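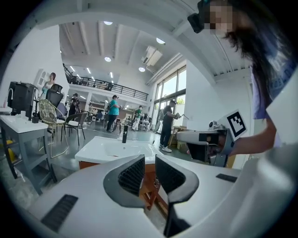
Dinonden is a student project course at the Galtunden engineering school, held in the ground-floor hall of the Leung Building in Provport. Members record household tasks with hand-held grippers and use the recordings to train a manipulation policy. The course has no lectures after the first session. Most work is done standing at a station such as the sink and wooden cabinet, with a device on the head and a gripper that has a square marker card on top. The rest is done at a keyboard. This page answers what applicants and new members ask most often. Last revised February 2026.

Who can join?

Any enrolled student aged 18 or over. Mechanical, electrical and computer students make up most of the group, but there is no department requirement. First-year students may record and label. They may not change firmware until they have passed the bench test.

Do I need to know how to program?

Not to start. You need basic Python by the second half of the term, when each team writes its own filter for bad episodes. A template is provided. It reads a folder, checks timestamps and writes a list of rejects.

How is the work graded?

Pass or fail, on three items: a logbook, a cleaned data set and a short written report. Each team must submit 600 accepted episodes. The highest total so far is 688, by an October team. Extra episodes carry no credit.

What counts as an accepted episode?

One complete task, from the start pose to the release of the object, in 40 seconds or less. The marker must stay readable through the whole episode. A dropped object is a reject. So is an episode where a finger covers the marker, even if the task itself went well.

What are the tasks?

The list changes each term. The current set covers the sink, the cabinet and the tables. Sink tasks use bottles and other small bathroom items. Table tasks are mostly sorting and stacking. Teams rotate stations after each session and reset the station before they leave.

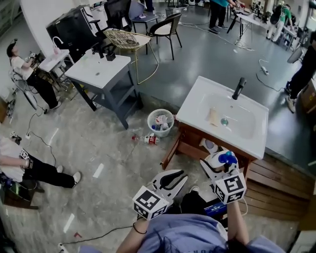

Cabinet task at the sink station. Bottle held in the right gripper, left gripper empty, cabinet door open.

Why two grippers if only one is holding something?

Several tasks need a second contact: holding a door, steadying a container, or taking an object from the other hand. The recording format always stores both sides. An idle gripper is still valid data, but keep it in view and do not let it hang at your side.

Can I work seated or kneeling?

Yes. Choose a position and keep it for the full batch. Write it in the logbook along with your approximate eye height. A change of posture in the middle of a batch shows up later as a shift in the camera view, and the batch has to be split.

What about the cables on the floor?

Check them before you start and after every station change. Cables stay behind the operator where the layout allows it. If a connector pulls loose during an episode, stop the recording, mark the episode as void and reseat the connector – do not try to finish the task.

The marker is not being detected. What should I do?

Wipe the card with a dry cloth and check that it lies flat. Then check for glare from the windows, which is worst in the early afternoon. Turning your body a little is usually enough. If detection still fails, swap the card and write down the number of the old one. Do not print your own. Office printers scale the pattern.

Will I be identifiable in the recordings?

Faces are pixelated before any file leaves the project server. Voices are not recorded. You can ask for your episodes to be removed at any time up to the release of the data set.

May I take a gripper home?

No. Grippers are calibrated to the hall and logged in and out by the session lead.

How do I apply?

Use the form on the course page and list the sessions you can attend. Places are assigned in order of application. If the course is full you go on the waiting list for the next term – there is no need to apply again.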